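Sorting and Storing Costume Jewelry
Household Skills Series, Wurneck Community Learning Center
Prepared by Njål Brekke
Revised Oct 23, 2022

This guide explains how to sort a mixed collection of bracelets, necklaces, and small ornaments and return it to storage in good order. It applies to costume jewelry only. Fine jewelry, and any item with a loose stone, should be shown to a jeweler before it is cleaned or packed.

What you will need

A table with a covered surface
A shallow tray with low sides
A soft, dry cloth
Small resealable bags
Paper tags and a pencil
A storage box with dividers

Allow 30 minutes for a small collection. Larger collections should be sorted over more than one session.

Step 1. Prepare the table

Clear the table and spread a cloth over it. Smooth the cloth flat so that beads cannot collect in the folds. Set the tray in the center, within easy reach, and place the unsorted jewelry beside it. Keep food and drinks on another surface.

Step 2. Separate tangled pieces

Lift one piece at a time. If a chain has caught on a string of beads, lay both down and loosen the knot from the middle. Do not pull on the ends. Stretch cord weakens with age and may break under light tension. Open any clasps before separating the pieces, and close them again once each piece is free.

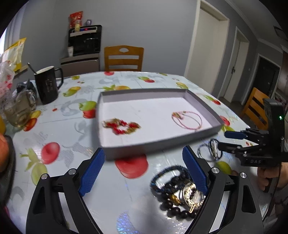 Step 3. Sort by construction

Color is a poor guide to storage. Pieces should be grouped by the way they are made: beads with beads, cord with cord, and chain with chain. Place pieces in the tray with clear space between them, as with the red and olive-gold beaded bracelet and the thin pink cord bracelet, so that each can be inspected without touching its neighbor. Dark beads deserve particular attention when they lie in a pile, where a length of fine chain is easily overlooked. A pale tray interior makes small charms easier to find.

Step 4. Inspect and wipe

Check each cord for fraying and each clasp for a firm close. Wipe beads with the dry cloth, following the direction of the string. Water should not be used on cord bracelets or on plated metal. Set damaged pieces aside in a separate bag marked "Repair."

Step 5. Pack and label

Place each chain in its own bag, leaving the clasp outside the seal to prevent new tangles. Beaded bracelets may share a compartment if they are laid flat. Coil cord bracelets loosely and do not fold them. Write the contents on a paper tag in pencil and attach it to the compartment.

Store the box in a dry drawer, away from direct sunlight. Collections in regular use should be sorted again each April.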